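Keep the tape on the table

Most advice about tidying a workbench tells you to clear it completely at the end of the day. I followed that for years in our shop in Avberg and I now think it is wrong, at least where tape is concerned.

Tape is used in small amounts, often, and usually when your other hand is busy holding something. If it lives in a drawer you put down what you are holding, open the drawer, find the roll, find the end of it and start again. When we moved to the bigger unit in February we bought drawer cabinets from Remico, 1,187 pounds with delivery, and every roll went into them. Within a month the rolls were back out. I stopped complaining and looked at where people had left them. They were at the back of the table, past the working area, within reach.

I have come to think that is the right place. Two rolls of tape at the back take up very little room, and the front stays free for the work.

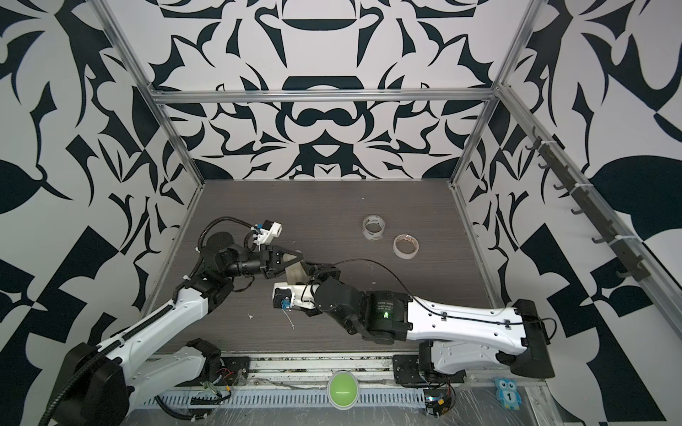 Illen wrote in to disagree. Tape left out picks up dust on its edges, the reply said, and a roll lying flat is the worst of all, so a peg on the wall would do the same job and keep the table clear.

The dust is a fair point. I have thrown away rolls for that reason. But a peg needs a free bit of wall at the right height, and the roll has to be put back on it each time, which in my experience lasts a week or two.

Scraps are another matter. Offcuts of wire and bits of plastic have no use and should go in the bin as they are made. I would be strict about those and leave the tape alone.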